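Nous utilisons des cookies pour mesurer l'audience de ce site. En poursuivant votre navigation, vous acceptez leur utilisation. Accepter | Refuser | En savoir plus

# Munus – jeu de données de la démonstration « pelle et balayette »

## Résumé

Munus rassemble les enregistrements réalisés pendant la journée portes ouvertes de l'atelier Domine, en septembre. La tâche montrée au public est un nettoyage de table à deux bras : ramener un petit objet dans une pelle à l'aide d'une balayette. Le jeu contient 200 épisodes, tous téléopérés, tous enregistrés sur la même table.

Ce fichier décrit le contenu, l'organisation des dossiers et les limites connues. Il s'adresse aux personnes qui veulent rejouer les épisodes ou entraîner une politique dessus. Pour l'installation des bras et l'étalonnage, voir le dépôt Sostach.

## Contexte de la démonstration

L'atelier ouvre ses portes une fois par an. Les visiteurs entrent par petits groupes, à partir de 14 h, et restent devant le poste le temps de quelques essais. Jaime Louro présentait la tâche, Hsin-yi Chow et Chia-hao Kao se relayaient à la téléopération. Rónán Keane s'occupait de l'enregistrement et notait à la main les essais à écarter.

Le poste n'a pas été construit pour cette tâche. La table verte, avec son puits central à bord blanc et ses tiges métalliques, sert d'habitude à d'autres essais, et nous l'avons gardée telle quelle. Sa surface brillante renvoie l'éclairage du plafond. Il faut en tenir compte pour tout ce qui repose sur la vision : les reflets changent d'aspect d'une vue à l'autre et peuvent être confondus avec des objets clairs.

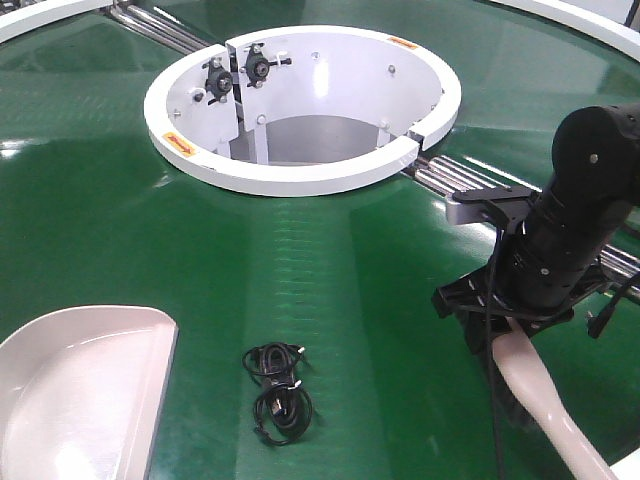
*Vue de la table : puits central, câble noir enroulé et bras droit.*

## Description de la tâche

Deux bras noirs travaillent face à face. Celui de gauche s'occupe de la pelle, celui de droite de la balayette. L'objet à ramasser varie selon les séries : câble enroulé, bouchon, chute de mousse.

Consigne donnée aux opérateurs :

1. Saisir la balayette par le manche.
2. Amener ou maintenir la pelle près de l'objet, bord avant tourné vers lui.
3. Pousser l'objet dans la pelle sans le faire passer par-dessus les bords.
4. Relâcher la pelle et revenir en position de repos.

La position de départ de l'objet est libre, sauf dans le puits central et sur les tiges. Un épisode s'arrête au bout de 60 secondes, que la tâche soit terminée ou non. L'opérateur peut aussi l'interrompre avec la pédale.

Le câble est l'objet le plus difficile de la série. Ses boucles se déforment quand on les pousse et ses connecteurs accrochent le bord de la pelle. Plusieurs visiteurs ont demandé pourquoi ne pas le prendre directement avec la pince. C'est possible, et sans doute plus rapide, mais la démonstration portait sur l'emploi d'un outil tenu par le bras.

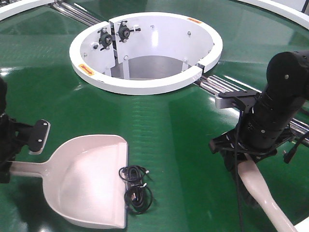

Le côté pelle demande moins de mouvement, mais il explique une bonne partie des échecs. Si la pince gauche appuie trop sur l'arrière, le bord avant se soulève et l'objet passe dessous. Si elle n'appuie pas assez, la pelle recule à chaque coup de balayette. Hsin-yi a fini par garder la pince gauche presque immobile pendant toute la phase de poussée, et ses épisodes sont plus réguliers que ceux du début d'après-midi. Nous n'avons pas cherché à corriger cette différence de style entre opérateurs.

## Organisation des fichiers

- `episodes/` : un dossier par épisode, avec les positions articulaires, l'ouverture des pinces et les images
- `meta/` : opérateur (initiales), type d'objet, résultat, remarques
- `exclus/` : 23 essais écartés, conservés à part
- `scripts/` : lecture, découpage et contrôle des horodatages

Les 23 essais écartés ne sont pas comptés dans les 200. La plupart l'ont été pour un décalage entre les images et les positions articulaires, les autres parce qu'une main était entrée dans la zone de travail. Ils peuvent servir à tester un détecteur d'anomalies, pas à l'entraînement.

## Annotations

Le résultat de chaque épisode est codé par une valeur unique : `reussi`, `partiel`, `echec` ou `interrompu`. « Partiel » signifie que l'objet touche la pelle sans reposer entièrement dedans. Chak-lun Lo a relu toutes les annotations après la journée. En cas de désaccord avec la note prise sur place, c'est sa lecture qui figure dans `meta/`.

## Limites connues

- Une seule table, un seul éclairage, aucun changement de fond.
- Les outils sont clairs et peu contrastés là où la table brille.
- Le bras droit masque une partie des tiges et, dans certains épisodes, l'extrémité de la balayette.
- Pas de mesure d'effort. L'appui sur la pelle n'est donc pas enregistré.
- Les 4 premiers épisodes ont été enregistrés avant le dernier réglage de la pince droite – à retirer si vous travaillez sur la saisie.

## Vie privée

Les micros étaient coupés. Les visages des visiteurs n'apparaissent pas dans les épisodes publiés, et les noms des opérateurs sont réduits à leurs initiales dans les métadonnées.

## Utilisation

Le script `scripts/lire.py` prend en argument le chemin d'un épisode et affiche les images synchronisées avec les positions. Le format est le même que pour Su, notre jeu précédent, et les chargeurs écrits pour Su fonctionnent sans modification. Seul le champ `objet` est nouveau.

Pour signaler une erreur d'annotation, ouvrir un ticket avec le numéro de l'épisode et l'instant concerné.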